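Questions people ask me about swapping houses

I've been swapping my little terraced house with strangers for a good while now, and my inbox fills up with the same questions every time I mention it. So I've put them all on one page (updated when I remember, last in January). If yours isn't covered, write to me and I'll add it.

What is a house swap, then?

You stay in my house, I stay in yours, and no rent changes hands. You each pay your own travel and your own food. That's the whole arrangement, although people do like to make it sound grander.

How did you get started?

By accident! I was grumbling to Radu Bratu about the price of a fortnight away and he told me he had a flat standing there doing nothing every spring. I gave him my keys, he gave me his, and I spent two weeks eating pastries on his balcony. I joined a proper swapping site the month after that. The one I use is called Wilevon and it costs me 144 pounds a year, which made me wince the first time and hasn't since.

Do I need a fancy house?

No no no. Mine has a bathroom the colour of old mustard and I still get more offers than I can take. People want a clean bed, a decent kettle and somewhere to sit outside. If you live near a station, say so in your first line, it's worth more than a sea view.
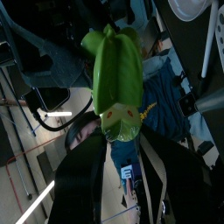 What I would say is be fair about the size. I had a family of five write to me who'd somehow decided my box room slept three, and going back over my listing I could see it was my own fault. I'd written "sleeps 4 plus sofa" and left it at that. Now I give the width of every bed and which rooms you have to walk through to get to the loo.

Aren't you worried about your things?

I was, the first time. I hid my grandmother's teapot so well that I didn't find it again until the autumn. These days one cupboard gets a lock and everything valuable or embarrassing goes in there. The rest takes its chances. I've lost two glasses and a colander in all these years, and one of the glasses was replaced with a much nicer one.

What about insurance?

Ring your insurer before you agree to anything and ask them to put the answer in writing. Mine was fine with it as long as I gave them the dates, but my excess goes up to 500 pounds while someone else is in the house. Yours may be different. Please don't take my word for this bit!

How do you pick who to swap with?

I always have a video call first. Aurel Coman, who swapped with me for a whole month, carried his laptop into every room and opened the oven for me, and I've asked for the oven ever since. If somebody can't find twenty minutes for a chat I leave it there. I also ask what they do when it rains, and you'd be surprised how much you learn.

Does it have to be at the same time?

It's easier if it is, but no. I stayed in Gumatitz in early summer and the owners didn't come to me until much later in the year. You do need to trust each other a bit more, and I'd get the second set of dates agreed before you book your own trip.

What do you leave for your guests?

Milk, bread, butter, tea, something sweet, and a folder. The folder has the bin day (Wednesday, and they come early), how to talk the boiler round, where the stopcock is, and the number of my neighbour. I've put in the good bakery as well as the close bakery because they are sadly two different bakeries. 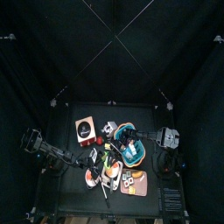
GUMATITZ, June

I'm adding this answer from the kitchen table of somebody else's house, with the window open and a very loud blackbird outside. The question was "what's it like on the first evening?" and I thought I'd better write it down while I'm in the middle of one.

It's odd, is what it's like. You can't find the light switches. Every drawer you open is the wrong drawer. I've been looking for a tin opener since six and I've just had toast. By the second morning it'll feel like mine, it always does, but on the first night I keep the plan small: beds, showers, something to eat, a walk to the end of the road and back.

Who does the cleaning?

You clean before you leave home, and you clean before you leave theirs. Strip the beds, run the dishwasher, take the rubbish out. If you both hate the idea, split the cost of a cleaner and agree it beforehand.

Can I bring the dog?

Ask. Some hosts will be delighted.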